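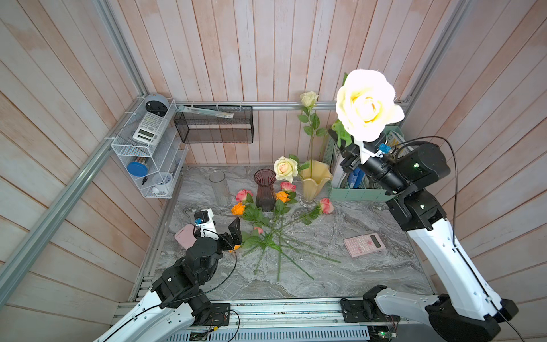

Artificial roses too tall and falling sideways in three different vases

Posted in Home > Decorating > Faux flowers and plants

Farzana Wijesinghe

I have a bunch of artificial roses and three glass vases and I can't get a stable arrangement out of them. The vases are a yellow one with a ruffled rim on a narrow stem and a clear glass foot, a dark ribbed one with a flared neck, and a plain clear cylinder. They are to stand together on the shelf in my hallway. The shelf is 40 cm deep.

Problems, in order of annoyance:

1. The stems are all one length, as bought. In the yellow vase a single rose stands up far too high above the rim. Two of them lean outward to opposite sides and the bloom heads hang past the edge of the foot.

2. The cylinder is very light. With one rose in it and the head leaning over, it goes down on its side. It has not broken so far.

3. The roses rotate. I set a head facing the front of the shelf, let go, and it turns toward the wall.

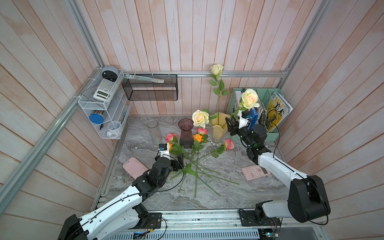 I have tried bending the stems by hand and they spring back partway, so I assume there is a wire inside but a thin one. I have not cut anything yet. I would like to know whether to cut, how much, and what to put in the bottom of the vases. Real water is out. I also don't want green foam in the clear one where it will show.

The roses came from a shop called Lunament in Dristville. The tag says only "rose spray, indoor use" and gives no stem material.

Edited in the evening to add: the shelf is at chest height, so the vases are seen from the side and slightly from above. There is no draft to speak of, but the front door is next to it and people brush past.

Arif Saha

Member, 373 helpful votes

Take the problems in a different order. Weight first, then rotation, then height. If you cut first you will cut to suit a vase that is going to behave differently once it has ballast in it, and you can't put stem back on.

Weight. For the cylinder use clear glass pebbles or coarse glass gravel. Fill to a quarter of the inside height, push the stem ends down into it, then top up to a third. Tip the vase when you pour so the gravel slides down the wall. Dropped straight in from the top it can crack a thin base. For the dark ribbed vase it doesn't matter what you use, within reason, as tinted ribbed glass hides most of it. Aquarium gravel or washed sand in a small bag will do. The narrow neck helps you there as well.

The yellow one is a different case. A vase on a narrow stem carries its bowl high, and anything heavy you put in the bowl raises the center of gravity. Do not load it with gravel. Put the lightest stems in it, and fewer of them, and fix the foot to the shelf with museum putty: four pea-sized pieces under the rim of the foot, pressed down for a minute. A ribbed glass foot may have high spots underneath, so check that the putty touches both surfaces. Given that people brush past, I would putty all three.

Rotation. The stem is round and it is resting against a smooth rim at one point, so the head falls to whichever side is heavier. You need a second point of contact inside the vase. Two methods:

Clear tape grid. Run strips of 6 mm clear floral tape across the mouth, two one way and two the other. Works on the cylinder. It does not work well on a ruffled rim, where the tape has no flat edge to sit on and will be visible in the dips.

Bent foot. With pliers, bend the last 3 cm of each stem into an L or a hook. The hook lies against the inside wall at the bottom and the stem can no longer roll. This is what I would use in the yellow vase.
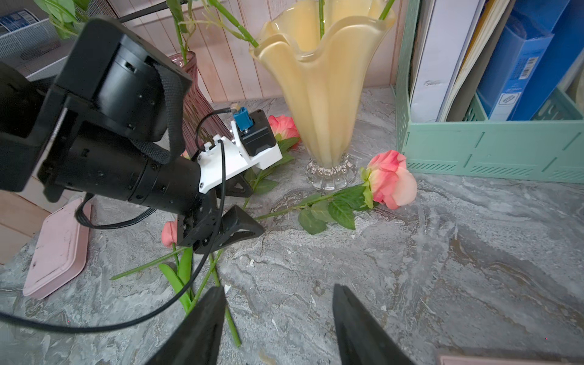 Height. The old rule is total height at one and a half times the vase for a tall container, up to twice for a low one. Measure from the shelf to the top of the bloom. Before cutting, hold the rose outside the vase, next to it, with the head where you want it, and mark the stem level with the inside of the base. Add the 3 cm for the hook. Cut there. Use wire cutters or side cutters. Scissors will not go through the core cleanly and you will nick the blades.

Cut the roses to different lengths. One long, two medium, the rest short enough that the heads sit just over the rim. In a vase with a decorative edge keep at least one gap in the blooms at the front or you have covered up the part worth looking at.

Leaves. Any leaf that ends up below the rim of the clear vase should come off. On most faux stems the leaf sets slide or pull free. Try that before cutting. You can refit them higher up with a dot of hot glue, low temperature setting, as the hot setting will mark plastic-coated stems.

On bending: a stem that springs back partway is normal. Overbend by half again and let it return. Work it in several shallow bends over 10 cm or so. One sharp bend looks broken and, after a few repeats, is.

Ki

agree with the putty. I cut mine all the same length first time and had to buy another bunch. Diltavwood do a glass gravel in 15 mm but it's too big for narrow necks, get the small one. you can also just coil the long stems inside the cylinder if you don't want to cut, looks ok to me

3,653 people found this page helpful

Comments on Arif Saha's answer 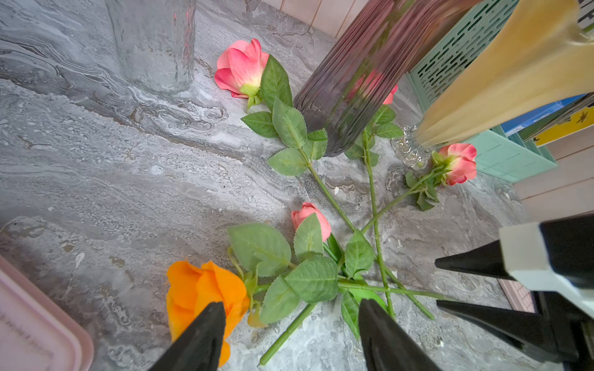

Farzana Wijesinghe: Is it worth sorting them by color before cutting? My instinct is to put all the pink in one vase and keep the odd color separate, but then the separate one looks like a leftover.

Arif Saha: Sort by bloom size before color. Closed buds go highest and toward the outside, open blooms low and near the middle, whatever their color. A single odd color is best placed low at the front of the biggest group. If it still looks stray, move it to the dark vase by itself and shorten it until the head rests on the rim.

Farzana Wijesinghe: Understood. I'll do the ballast and putty first and leave the cutting until I have side cutters.

Ki: check the cutters say hard wire on them. mine didn't and they have a notch now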